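Bronisława Gajewski and the Lidded Pot

I'd been told to come hungry, so of course I ate a sandwich on the train and then had to pretend otherwise when Bronisława Gajewski put a plate of poppy seed cake in front of me before I'd even gotten my coat off. "You can talk with your mouth full," she said. "I do."

Bronisława makes pots with lids. She used to make all sorts of things (mugs, platters, one very unfortunate run of butter dishes), but for the last seven years it's been lids, lids, lids, under the name Kestivine. She shares the studio with Yusri Ginting, who mixes most of the glazes and who spent the first half hour of my visit on the phone to a supplier, pacing up and down with a pencil behind each ear.

I asked her how a person ends up doing one thing for that long.

"I was bored of mugs," she said. "A mug is finished when you put the handle on. With a lid you have two things that went through the kiln and both of them moved, and now they have to get along. I like that argument. Some weeks I lose it, and I have a shelf of orphans to prove it."

She's not kidding about the shelf! Lids without bottoms, bottoms without lids. She sells them off every May for a few dollars each and people apparently come in with a pot under one arm to try for a match.

What she really wanted to talk about, though, was the line. That's her word for the place where the lid meets the body, and once she'd started on it the cake was forgotten. She thinks most potters try too hard to hide it.

"People want it to disappear. Why? It's the best line on the pot. I want a little shadow there, a pencil line, so your eye goes all the way along it. Then you know where to put your hand."
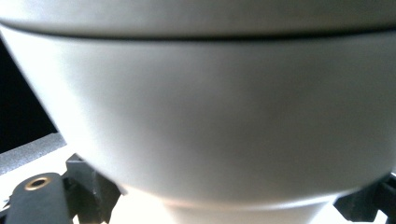

So how do you get a good one? Mostly by measuring, she told me, and by throwing the lid and the body on the same day from the same bag of clay. She fires them together too, lid on, with a bit of wax and alumina on the rim to stop them from sticking. "If they shrink, let them shrink together. I learned that from ruining things."

Yusri had come off the phone by then and pulled up a stool. I asked him about the pale glaze, the one Kestivine customers write in about, and he groaned.

"Everybody thinks it's white," he said. "Put it next to a sheet of paper and it isn't white at all. On a cloudy day it goes almost green. I went through 70 test tiles for that, and Bronisława rejected 69 of them from across the room."

"From the doorway," she said.

They named it Clurnia, after nothing in particular. It's matte, which makes it a pain to keep clean in the studio because every thumb leaves a mark before it's fired, and Yusri has banned hand cream on glazing days. That includes visitors. I got asked.

We talked for a while about numbers, which she hates and he keeps in a green notebook. They made 350 pots last year, and roughly half were the medium size, the one that holds a bag of coffee or a week's worth of garlic. A shop called Cloutier takes most of the small ones. I wondered if she'd ever think about getting bigger, with a helper or two and a second kiln.

"Yusri would like a second kiln."

"I would love a second kiln," said Yusri.

"I would like a second window," she said, and cut me another slice.

Before I left I asked what she keeps in her own. She had to think. There's one by the stove for salt, one for rubber bands, and a big one in the hallway that her sister fills with dog biscuits whenever she visits, even though Bronisława hasn't had a dog for ages. She doesn't mind. She says she likes hearing the lid go back on.

The studio is open on Wednesday afternoons, and the next orphan sale is in May. Bring your pot.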